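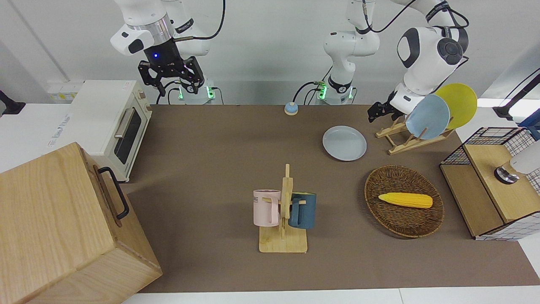
4.2 Keeping two planners out of each other's way

When we first moved Rainer from one arm to two, we simply ran a second copy of the planner and hoped for the best, and for a while that served us better than it deserved to. The trouble came with tasks where both arms wanted the middle of the table, such as taking a mug from the tree while a plate went back into the rack. Each planner treated the other arm as a fixed obstacle, so both would stop and wait - very politely, and for as long as we cared to let them.

The version used in this paper gives both arms one shared timeline, kept by a small process we call Zondow. An arm asks for a stretch of space and time before it moves, and gives it back when it is done. Figure 3 shows the kitchen layout used for these trials. Over 600 trials the arms reached a standstill 11 times, against 93 with the separate planners, and 2 of those 11 we traced to a stale plate pose and not to the timeline at all.

Figure 3. The two-arm workspace with the kitchen objects set out, including the mug tree, the plate rack and the basket.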